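Matching a large repeat across three panels: where to put the seam
Forum > Wallcovering and Fabric > Installation

gorkdale_hang
Posted 8/27/24

I have a three-sided alcove to cover, back wall and two returns, with a large-scale floral, white line on orange-red.
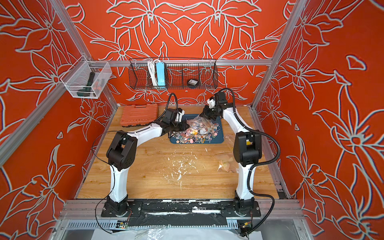 The supplier is Bronata and the order sheet gives the match type as "straight" with no further detail. My question is where to start. The usual advice is to center a motif on the back wall and work outward, letting the pattern break wherever it breaks in the corners. With a repeat this large I get a badly split blossom in both corners. The alternative is to center the seam and let a mirrored pair fall on either side of it. Has anyone done it that way on a wall under two drops wide?

tuva_o
Center the seam. On a mirrored design the axis between the two halves is the natural centerline anyway, and a slight gap there reads as part of the drawing. Check that the design is mirrored at the panel edge before you cut. Some are mirrored inside the panel, and then a centered seam does nothing for you.

Idun H.
Disagree with Tuva. A seam on the centerline sits at eye level in the best light in the room. If the substrate moves, it opens there first. I put the seam 7 inches off center on my last two jobs and matched through a stem, where the line is thin and a small error is hard to find.

tuva_o
Matching through a stem is fine on paper that doesn't stretch. Soaked stock can grow almost 2 percent across the width, and a diagonal line shows that sooner than a vertical one. What stock are you hanging?

Idun H.
Nonwoven, paste the wall. No measurable growth.

tuva_o
Then we are talking about different materials. I was assuming pulp.

gorkdale_hang
Mine is nonwoven. Should have said so. Booking time on the roll is 10 minutes, which I took to be a leftover from another label.

barbu_paper
Ignore the booking time, call the supplier and confirm. Separate point: nobody has mentioned the corners. Do not wrap a full drop around an inside corner. Cut it to turn by half an inch, plumb a new line on the return, and overlap. You lose a sliver of pattern, and on line art that size it is not visible past arm's length.

Idun H.
Agree on the corners. Order 15 percent over as well. Large repeats eat stock.

gorkdale_hang
Dry-hung two drops with tape. The mirror axis is at the panel edge, so I am going with the centered seam and barbu's corner method. Still waiting on Bronata about the paste.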